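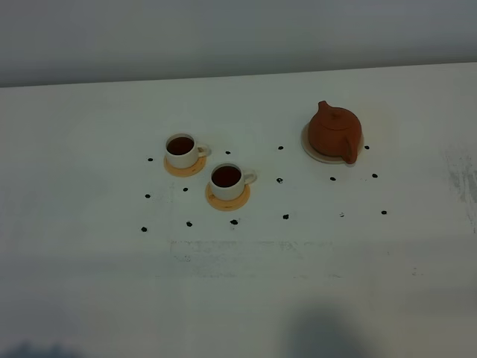 Gripper trials: the tea table

We spent four days in the Morkum workshop comparing three grippers on the same arm. The arm and its controller stayed the same throughout. Only the hand and the wrist plate were changed. The task was a tea service, chosen by Lizeth Rivadeneyra after our earlier trials with foam blocks told us very little about handles, lids or full cups.

Posted February 24, 2022. Notes by Octavio Arango.

The layout
Two cups of tea on orange-yellow coasters, a terracotta teapot on its saucer, and black dots on the white tabletop for placing things. The cup handles point right at the start of every run. If a handle has turned, the run is set up again before anything moves.

The camera
The fixed camera looks down at the table at a steep angle. We tried it lower on the first morning and the back cup was too often hidden by the hand. White cups on a white table gave the detector some trouble. The coasters helped, as their colour is easy to pick out and they are slightly wider than the bases.

Gripper one: Brandis parallel jaw
Two flat fingers with rubber pads. It was the quickest to set up and the easiest to repeat. It takes a cup across the body and leaves the handle alone. It was poor on the teapot, where the pads met the curve of the clay at a bad angle and the pot turned in the grip.

Gripper two: Echeverri three-finger
Slower to close, but it centres itself on round things and we could be a bit careless with the approach. It needs more room around each cup than the Brandis does. We moved the cups farther apart for one set of runs, then moved them back so the results could be compared.

Gripper three: Vullova soft hand
The gentlest of the three on the cups. The fingers flex under load, so a full cup leans a little when it is lifted. We cut the lift speed and that took care of most of the spills. It would not hold the teapot by its handle for the length of a pour.

Results so far
We ran 106 lifts and kept 100 of them. The other six were dropped from the count after a loose wrist plate was found. The Brandis stays on the arm for cups. The teapot is still an open question, and Lizeth wants to try longer pads before we rule anything out.

Next round
Planned for May, with the same table and the same tea set. We will add a second camera at the side to watch the level of the tea during lifts. Anyone who wants the pad drawings or the controller settings can ask Octavio.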